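The packing exercise at Gornlow is now in its second year, and the rules fit on one page. Student teams have 2 robot hands, a green conveyor and a crate of plastic bags. Each bag has to be picked up, laid flat on the pad and passed to the belt.
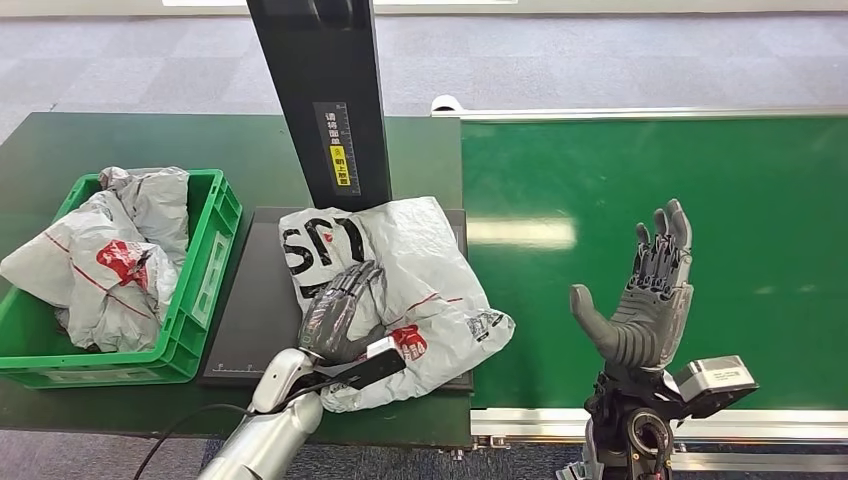
Scoring is by run. A team may log 1000 attempts before the cutoff on 24th April, and dropped bags count as attempts. The Ratona team used almost 1000. Anley stopped early to rewrite its grasp code.

Nhi Kim, who runs the course, sets most of the marks on finger control – speed is worth very little. Thin film folds under a fingertip, and a grip that suits one bag can miss the next. 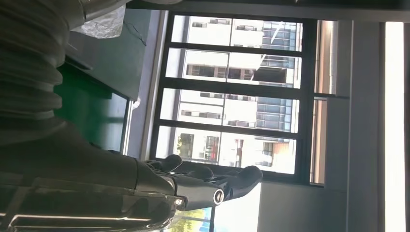
Do the teams write their own control code?
They write the grasp planner and the timing. The low-level joint control is supplied and locked.

Wrist views are stored with each run, along with joint angles and motor current. Khúc, a team of first-years, found in March that its worst errors came from the thumb closing too soon.
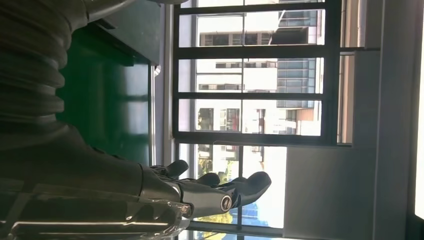
The fix was a short delay in the close command. It took an afternoon to write and a week to tune.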